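# Custora Hand Kit
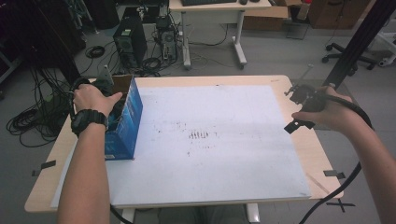

*A pair of hand-held grippers in use at a table, the left one partly inside an open blue cardboard box.*

The **Custora Hand Kit** (often only **Custora**) is a set of two hand-held grippers made for recording manual tasks. It is sold by Itirwood, a small equipment maker with its workshop in Cultdale. The person who records holds one gripper in each hand and does the task with them in place of the fingers. The recordings are later used to train robot arms that carry the same type of gripper.

The kit is offered in two forms, a purchase and a rental with support. It is known mostly among university laboratories and small automation companies.

## History

The first version was built by Muchen Peng and Lingyun Xia, who had worked together before on packing machines. Their early customers wanted to teach a robot to open and fill boxes, and the usual method, in which a person drives the robot from a distance, was slow and tiring for the operator. Peng proposed to leave the robot out of the recording stage completely. A prototype was shown in February to a group of visitors in Cultdale, and it was received with interest but also with complaints about the weight.

The second version, which is the one sold now, has a shorter handle and a changed trigger. The name Custora was chosen by Xia. It has no meaning in any language, according to the company.

## Design

Each gripper consists of a handle, a trigger and two fingers that close in parallel. The left and right units are not identical: the trigger is mirrored, and the cable leaves the body on the outer side of each hand. Both units are connected by cable to a desktop computer. A wireless version was tried and given up, as the signal was lost too often in rooms with much metal equipment.

The fingers can be exchanged without tools. Itirwood supplies flat fingers as standard, and also offers a narrow pair for thin objects and a soft pair for fruit and similar goods. The opening of the standard fingers is 91 millimeters, which is enough for most household packages but not for large bottles or thick books.

## Use

A recording session is normally done at a table. The manual recommends that positions on the table and the floor are marked with tape, so that the table can be returned to the same place if it is moved. The cables should have enough free length to follow the arms, and the manual asks the user to test the full reach of both arms before the first recording.

Common tasks in the manual are:

- opening and closing cardboard boxes
- moving small goods from one container to another
- wiping a board or a table top
- folding cloth

For each task the manual advises at least 100 good recordings. A recording in which an object falls can be kept, if the person picks it up again and finishes the task, but it must be labeled. New users usually find box work harder than they expected. The flaps spring back, and the gripper gives less feeling of force than the hand.

## Price and service

The rental costs 1,500 dollars per month and includes both grippers, the standard fingers, the cables and the software. The computer is not included. The purchase price is given only on request - a point which several buyers have criticized.

Support is answered from Cultdale by a team under Jinfeng Cheng. Renters receive one training lesson by video call, and a damaged gripper is replaced during the rental period without extra payment, except in the case of water damage.

## Reception

The most detailed review was published on 22nd January by Xiaoyan Han in the newsletter *Shao*, which covers equipment for small laboratories. Han used the kit for 8 weeks with two students. She found the data clean and the software easy to install, and she wrote that the trigger "does not become tired before the person does." She was less satisfied with the cables. When both arms cross over the table, the cables can touch each other or push light objects away, and she tied them to the forearm with a soft band.

Fengying Qiu, who runs a packing line for tea and dried food, gave a shorter opinion in the same issue. She considered the rental reasonable for a company which wants to try one task, but too expensive for long use. She also remarked that the handle is made for a medium or large hand, and that one of her workers could not reach the trigger well. Itirwood answered that a smaller handle is in preparation and has not announced a date.

## Limitations

The kit does not measure the force at the fingers, so tasks such as tightening a cap to a given strength can be recorded only by their movement. It is not meant for liquids, for hot objects or for outdoor work. The recordings are stored in a format of Itirwood's own, and a converter is supplied with the software - the version for older computers is no longer updated.

## See also

- Parallel gripper
- Imitation learning
- Teleoperation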